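4. The Student Project: Tray Sorting at Pomasstead

Figure 2. Wrist camera view of the tray and the lime at the station used by the second-year group.

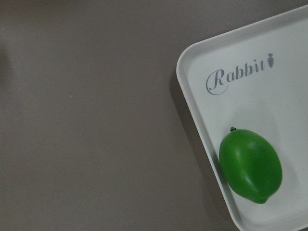

How much programming did the students need before they could take part?

Most of them had written short scripts in a first-year course and had no background in robotics. Two students had never used a command line, and they were paired with classmates who had.

4.1 Setting and participants

The project ran as an optional part of the second-year automation class at Pomasstead. Fourteen students signed up and all of them stayed until the end. They worked in pairs, each pair with its own two-hour slot at the arm. Pascal Diekmann taught the weekly class, and Senyo Adjei was present during the slots to restart the controller and to answer questions. We asked him to keep his help to safety and hardware matters. He did so for the most part, although his log shows several afternoons when he also explained how to read an error message.

The task was the same for every pair: pick up a piece of play fruit and place it in a tray, or take it out of the tray and put it down on the table. Students could choose the order in which they tried the two directions. Nearly all started with taking the fruit out, which they expected to be easier. The raised edge of the tray made this less simple than they had planned for. A gripper that came down at a steep angle had enough room in the middle of the tray but very little beside the rim, and an object lying close to the rim, as the lime does in Figure 2, left only a narrow strip of tray floor for a finger to enter.

4.2 Software and recording

Students controlled the arm by hand through a small teaching program called Hima, written by Tetteh Antwi for an earlier version of the class. Hima records the position of the arm, the opening of the gripper, and the wrist camera picture at a fixed rate. When a run is over, the student marks it as kept or dropped and can add a line of text. The notes turned out to be more useful than we had planned, and we come back to them in Section 4.4.

The pairs recorded 488 runs in total. Of these, 100 were set aside before any training took place and were used only for testing. Dede Amissah made the split by pair and by session, so that no single afternoon could end up on both sides. The remaining 388 runs were given back to the students as one shared set. Each pair then trained its own model on the shared set, using settings of its own choice within a fixed limit on computing time.

Camera exposure was locked at the start of each slot. In the first sessions it had been left on automatic, and the white surface of the tray caused the brightness to shift as the wrist moved closer. Students noticed this before we did. One pair wrote in its notes that "the green gets darker when we go down," and the setting was changed the same week.

4.3 What the students were asked to decide

We left three decisions open. The first was the starting pose of the arm. Some pairs began every run from the same place, while others moved the arm a little between runs. The second was the placement of the tray, which could be turned to any angle as long as part of it was visible to the wrist camera at the start. The third was when to drop a run. We gave no rule for this, and the pairs differed a great deal. One kept everything short of an emergency stop. Another dropped any run in which the gripper paused for more than a moment.

The question of the tray's angle led to the longest discussion in class. A pair that had always kept the tray square to the table edge found that its own recordings looked very tidy and that it could describe the motion in a few lines. When the tests were run with a turned tray, the same students could see from the camera picture why the motion no longer fit. With only one corner in view, there is not much to show where the far side of the tray is, and a person looking at the picture has to work it out from the direction of the two rims. Several students raised the printing on the tray floor as a possible cue. Others argued that a model which leaned on the printing would have trouble with a plain tray. We did not settle this, and no plain tray was tested.

4.4 Notes and group review

Seidu Abubakari read through the run notes after the course and sorted them by topic. Of the runs that carried a note, 44 had one that mentioned the rim. This was the most common topic, ahead of comments on light and on the fruit rolling. The comments on rolling came mainly from the early sessions, when students closed the gripper quickly and pushed the object before they held it. Later notes speak more about approach angle and less about speed.

The group review was held on 05/11/2021. Each pair showed one run that it was pleased with and one that it could not explain. We had asked for the second kind because the written reports in past years had contained almost none of them. The talk was livelier here than in the weekly class — students stood up to point at the screen, and a few asked to see the same run again at half speed. In two cases another pair found the cause during the review. In one, the gripper had been opened too little before the descent. In the other, the tray had been bumped at the start of the run and the pair had not gone back to check.

4.5 Limits of the project

The group was small and had chosen to take part, so the results say little about how a required course would go. All work was done at one table with one arm. Senyo Adjei's presence also differed from slot to slot, and the pairs with late afternoon slots had less of his time. We did not record how long each pair spent on its model outside the lab, and the students' own estimates were too uneven to use.

The task itself was narrow. A single object and a single tray suited the hours available, but three pairs asked for a second object before the end of October, and we had none prepared. The next version of the class will include a set of objects with different shapes, and pairs will be asked to write down their rule for dropping runs before they record the first one.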